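# Look Up! The Secret Life of Ceilings, Windows and Shelves

When you walk into a room, where do you look first? Most people look at the chairs, the table, the toys or the other people. Hardly anyone looks at the ceiling, which is a shame, because it's one of the busiest parts of a building!

Try it now. Tip your head back and have a proper look (if you're reading this in bed, you're in the perfect place). Can you see a light? A line where two pieces join? A little round thing with a tiny blinking dot? Every one of those was put there by somebody, and each has a job.

## Is the ceiling really the ceiling?

In a house, the ceiling is usually the underside of the floor above, or of the loft, with flat boards fixed to it and a coat of paint. In schools, offices and libraries there are often two ceilings, one above the other. The top one is the real, heavy one that's part of the building. The one you can see hangs underneath it, and it's called a **suspended ceiling**.

What goes in the gap? All sorts! Electric cables, water pipes, big shiny tubes for moving air about, and sometimes a fair bit of dust. When we visited the new reading rooms at Tostport, the builders had left part of the ceiling open and we could see right up inside. It looked like a plate of spaghetti, only with labels on.

Many suspended ceilings are made of square panels. If you look closely you can find the thin lines where one square stops and the next one starts. Some panels can be lifted out, so an electrician can pop their head up and mend a wire without knocking a hole in anything. The Tostport ceiling has 945 panels. We know because it was written on the plan (counting them ourselves would have given us very sore necks).

## Lights that hide

Some lamps hang down on a wire. Others are tucked up into a hole so that the front is level with the ceiling. Those are called **recessed** lights. "Recessed" just means "set back into something". A cupboard can be recessed into a wall, and so can a window seat.

Recessed lights are brilliant in rooms where people carry tall things around, or play games, or simply don't want to bump their heads. They are often round, and they shine straight down, so you usually need more than one to light a whole room. A **strip light** is long and thin instead. It spreads its light in a line, which makes it handy for corridors, garages and kitchens.

## How does a room breathe?

Rooms full of people get stuffy. We breathe out warm, damp air all day long, and after a while it starts to feel like the inside of a sock. Old air has to go out and fresh air has to come in.

Opening a window is the easiest way. In bigger buildings there are vents too, and lots of them have slats called **louvres** (say it "loo-vers"). Louvres are flat strips set at a slant, a bit like the slats of a blind. Air can slip between them, but it's hard to see through, and if they're on an outside wall they help keep the rain out as well. Clever, isn't it?

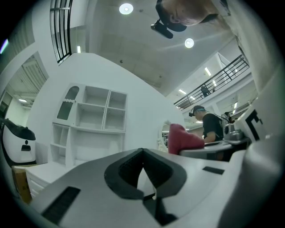

Big windows do two jobs at once. They let in daylight, and plenty of them open to let in air. Some are one huge sheet of glass, and others are split into smaller panes by bars. Long ago people had no choice about this, as making a large flat piece of glass was terribly difficult. So they joined lots of small pieces together. Today we can make enormous sheets, but many people still like the look of a grid. If a window has a dark frame, the bars stand out against the sky like lines drawn in felt tip.

## Shelves with little rooms in them

Now bring your eyes down to the wall. Walls are wonderful places to keep things, and one of the best inventions for them is the **cubby**, a small open box with a front you can reach into. Put lots of cubbies together and you get a shelving unit that looks like a block of flats for your belongings.

Why not have one long shelf? Well, books on a long shelf love to fall over. One leans, then the next one leans, and soon the whole lot is lying down. The upright sides of a cubby stop the slide. They also hold up the shelf above, so it doesn't sag in the middle.

Cubbies don't all have to be the same size, either. Tall ones suit big picture books, wide ones suit board games, and a narrow column of little ones is perfect for shells, model cars or that collection of rubbers you can't stop adding to. Some have fancy shapes as well. An **arch** is a curved top, like a doorway in a castle. A **scalloped** edge is made of small curves in a row, and it gets its name from the wavy shell of a sea creature called a scallop!

## Your turn: be a room detective

You'll need a pencil, some paper and 2 rooms, one at home and one somewhere else. For each room, try to find:

- the lights (are they hanging, recessed or strips?)
- any lines or seams in the ceiling
- a way for air to get in or out
- how many panes the biggest window has
- something that is curved when it could have been straight

Then draw the ceiling as if you were lying on the floor. It's surprisingly tricky, and much more fun than drawing the carpet. Keep your feet on the ground, though. Please don't climb on the furniture for a closer look!

## Words to keep

**Suspended ceiling:** a second ceiling that hangs below the main one.

**Recessed:** set back into a wall or ceiling.

**Louvres:** slanted strips that let air through.

**Pane:** one piece of glass in a window.

**Cubby:** a small open space for keeping things in.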